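Two-arm table clearing: why does my success rate drop when I add the wrist view?
Asked by Raquel Neves - 8/23/18
Tags: imitation learning, bimanual, wrist camera

Hi everyone, and thank you in advance, because I have learned so much from this site already. I'm trying to repeat the result in the Darnilley report, where they train a two-arm policy from demonstrations to clear cups, cans and bowls off a table and into a bin. They say that adding the wrist views to the overhead view helped a lot. With us it went the other way! Overhead only, we get 44 good runs out of 133. With the wrist views added we get 23 out of 133, same objects, same starting layouts.

We have 1,000 demonstrations, all collected by the same two people (me and Sota, who is much more patient than I am). The network is the one from the report with nothing changed that I know of. The failures mostly look like one arm waiting forever, or drifting off toward the side wall before it ever reaches for a cup.

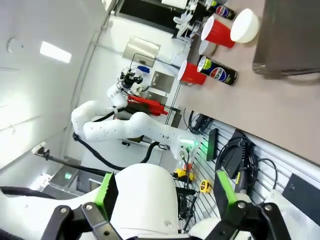 I did wonder whether the sideways tilt could be hurting, as the wrist turns so much during a reach that the tabletop ends up running up and down the view. But the report doesn't mention rotating anything, and I'd hate to retrain for a week on a hunch. Has anyone been through this?

3 answers

Apostolos Kyriakidis
Welcome to the club, Raquel. We had very nearly the same thing at Braratbridge last October and it cost us most of the month. I wouldn't start with the tilt. A network that has seen enough tilted tables copes fine. Look at what else the wrist sees - the other arm, the wall, the ceiling lights, whatever is hanging up behind. With one room and two operators, your policy can learn to go by the background and the other arm's pose and hardly look at the cups at all. Then at test time the other arm is a little late, the view is one it never saw, and you get exactly that waiting you describe.

Two things helped us, in this order. First, drop the wrist views at random during training, one side at a time, so neither arm can lean on them completely. Second, shift the start time of one arm in the demonstrations you collect from now on. Also please check that your camera and joint timestamps line up. Ours were off and I still blush about it.

Fernanda Ramalho
Use Stesent, it does all this for you.

Afonso Sequeira
Agree with Apostolos on the timestamps, and I'd do that before anything else as it only takes an afternoon. One small addition: 44 against 23 on 133 runs each is a real gap, but it's one training run per setup, if I'm reading you right. Train each one again with a different seed before you believe either number. On Falcão we had two seeds disagree by nearly that much and I had already written the slide.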